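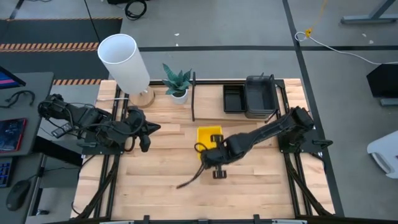
Bekano Two-Arm Bench Station

The Bekano is a tabletop station for two light robot arms, sold by Venemex as a frame kit, a complete bench, or a bench with arms fitted. It is meant for handling and sorting small household items at table height. This page covers what to order, what to budget for and what the site has to provide.

What is included

Frame kit: side rails, rear rail, diagonal braces, hardware bag.
Complete bench: frame kit plus wooden top, two arm mounting plates and clamp levers.
Bench with arms: complete bench plus two arms with two-finger grippers, cables and power supplies.

The arms mount on opposite sides of the top, facing the middle. Each plate is held by a clamp lever and can be moved without tools. After any move the arm must be re-zeroed and the shared work area checked at low speed.

Specifications

Table length: 158 cm
Weight, bench with arms, packed: 108 kg
Arms: 2
Power: standard wall outlet, one per arm
Host computer: not included

Pricing

The frame kit is $1,516. Wooden tops, arms and grippers are quoted separately, as arm prices depend on reach and gripper choice. Freight is added at order. Quotes hold until the end of the month in which they are issued.

Planning the space

Leave walking room on both arm sides. The clamp levers project past the tabletop and should be included when measuring aisles. The operator desk can stand next to the bench, but the rear joint of an arm may overhang the gap between the two, so check clearance before fixing the desk to the floor.

Route arm cables with enough slack for full wrist rotation. A cable that pulls tight at one end of travel will wear at the connector first. Spare cable sets are stocked and most buyers add one per arm.

Items often missed in a first budget

- Trays, bins and other objects to be handled
- Spare gripper fingers
- Floor marking
- A second emergency stop, if the desk is out of reach of the bench
- Operator training, charged per day

Delivery and setup

Benches ship from the Hughes warehouse on a single pallet. Two people can assemble the frame. Installation by our own staff is available on weekdays, and on Saturday by arrangement. The Tamutia control software is licensed per station - not per arm - and must be ordered with the bench or added later at the list rate.

For quotes, contact Wyn Pritchard in sales. Questions on floor loading, mounting plates or third-party arms go to Trefor Phillips in applications.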